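Brushed finish

A brushed finish, also called a grained or satin finish, is a surface texture on metal made up of fine, mostly parallel lines. The lines are cut by drawing an abrasive across the surface in one direction. The result is a dull sheen that reflects light in a broad streak and does not form a clear image. The finish is common on aluminum, stainless steel, brass and nickel alloys, and is used for trim, panels, kitchen appliances, elevator doors, watch cases and the housings of electronic equipment.

Terminology

Usage varies among trades. In sheet metal work, "brushed" usually refers to short, broken lines produced by a rotating wire or fiber brush, while "grained" or "linished" refers to longer lines produced by an abrasive belt. Jewelers use "satin" for both. In architectural specifications the finish is normally identified by a number or code, with the grain direction shown on the drawing by an arrow. "Hairline" describes a finish with continuous, unbroken lines running the full length of the sheet.

A brushed finish differs from a matte finish obtained by bead blasting or chemical etching. Blasted and etched surfaces scatter light in all directions and look much the same from any angle. A brushed surface is anisotropic: its appearance depends on the angle between the grain, the light source and the viewer.

Optical properties

Each scratch acts as a small curved groove. Light striking the groove is spread widely across the direction of the scratch and only slightly along it. On a flat panel lit by a single lamp, the highlight is stretched into a band perpendicular to the grain. On a disk brushed in concentric circles, such as the face of an amplifier knob, the highlight takes the form of two opposed wedges that seem to turn as the disk or the viewer moves.

The width of the highlight depends on the depth and spacing of the scratches. Coarse abrasives give a wide, soft band with visible texture, and fine abrasives give a narrower and brighter one. Below a certain scratch depth the lines can no longer be seen individually and the surface begins to behave as a poor mirror.

Computer graphics programs reproduce the effect with anisotropic reflection models, in which roughness is given separate values along and across a tangent direction. Simpler programs use an image of fine lines as a texture. The second method is less costly to compute but gives highlights of the wrong shape when the object rotates.
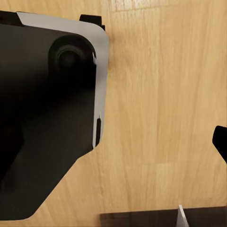 Production

Dry belt graining is the most widely used industrial method. Sheet or strip is carried on a conveyor under one or more abrasive belts turning in line with the direction of feed. The operator controls belt grade, belt speed, feed speed and contact pressure. A worn belt cuts more shallow lines than a new one of the same grade, and shops that need a consistent finish change belts on a fixed schedule or keep part-used belts for finer work.

Wet graining uses a water-based coolant or a light oil. It reduces heat and carries away the metal particles, which might otherwise lodge in the belt and cut stray deep scratches. Aluminum is often grained wet for this reason. The sheet must be washed and dried promptly afterward to prevent water stains.

Brush graining uses rotary brushes filled with steel wire, brass wire, or nylon loaded with abrasive grit. Brushes follow contours better than belts and are preferred for shaped parts, rims and tube. Carbon steel wire is not used on stainless steel, as particles left in the surface will rust.

Hand finishing is still practiced for repairs, prototypes and small runs. The usual tool is a non-woven abrasive pad held on a flat block and guided along a straightedge. Strokes are made in one direction only, each running past the end of the work and overlapping the previous stroke. Curved or interrupted strokes leave marks that can be removed only by starting again with the next coarser grade.

Grades

Abrasive grit is the most common shorthand for describing a brushed finish, although the same grit can give different results on different machines. Grit 100 produces a coarse, clearly lined surface suited to industrial equipment and handrails. Grits in the middle of the range are used for appliances and interior paneling. Grit 600 gives a fine satin used on instruments and watch cases. Where appearance must be controlled closely, buyers specify a measured surface roughness across the grain and supply a pair of limit samples, one for the coarsest acceptable finish and one for the finest.

Grain direction is specified separately. Panels that will be mounted side by side must be cut with the grain running the same way, and where possible from the same production batch. A panel turned end for end may look lighter or darker than its neighbors even though the lines are parallel, owing to a slight slope in the grooves left by the belt.

Protection

Brushed stainless steel is commonly left bare. Its passive layer re-forms after graining, but a coarse grain holds dirt and salt and corrodes sooner outdoors than a fine one. Handbooks generally recommend that exterior panels be mounted with the grain vertical so that rain can drain along the grooves.

Brushed aluminum is normally anodized. The oxide layer follows the grooves and preserves most of the texture, though the etching step before anodizing softens it slightly. Parts are therefore grained a little coarser than the finish that is wanted. Dyes may be added before the oxide is sealed; black, silver and bronze are the usual colors. Brass and copper are lacquered or waxed to delay tarnish.

Most grained sheet is shipped under a removable plastic film. The film should be taken off soon after installation, as sunlight hardens the adhesive and makes it difficult to remove without solvent.

Care and repair

Cleaning is done with mild detergent and a soft cloth moved along the grain. Wiping across the grain tends to leave residue in the grooves, where it shows as a gray haze. Chlorine bleach and steel wool are avoided on stainless steel. Fingerprints are more noticeable on fine grades than on coarse ones, and some manufacturers apply a thin clear coating to reduce them.

Light scratches that run with the grain can often be blended using a non-woven pad of matching grade. Scratches across the grain usually require the whole panel to be reworked from edge to edge - a patch finished separately will show as a bright or dark area under side lighting. Anodized or coated parts cannot be blended without breaking through the protective layer and are generally replaced.

History

Directional finishes on metal are older than powered machinery. Clock and instrument makers drew plates over abrasive stone to remove file marks and to reduce glare around engraved scales. The introduction of coated abrasive belts made it possible to finish whole sheets in a single pass.

Among smaller producers, the Jansen works at Lirnby began graining brass strip for lamp fittings and later changed to aluminum trim. Its surviving order book lists 1,362 orders for grained strip, of which the largest group went to makers of radio cabinets. Jean Semple, a finisher at the works, compiled a set of graded sample plates that was copied by other shops in the district. The set, now held in the Judititz collection, contains plates in brass, aluminum and nickel silver, each stamped with the abrasive used and the direction of feed. The collection's catalog, last revised on January 24, 2018, records 2,421 items connected with metal finishing.

The Pumis process, a wet method using loose pumice under felt rollers, was used at Lirnby for soft alloys. It gave a very even satin but was slow, and the slurry wore the roller bearings. It was withdrawn when abrasive-filled nylon brushes became available.

Imitations

Plastic moldings are given a brushed appearance by texturing the mold, by hot stamping with a metallic foil, or by applying a printed film. Laminates with a thin layer of real grained aluminum are used for furniture edging and signs. Imitations can usually be recognized by a highlight that stays in place when the viewer moves, or by a line pattern that repeats at regular intervals.

See also

Anodizing
Bead blasting
Engine turning
Polishing
Surface roughness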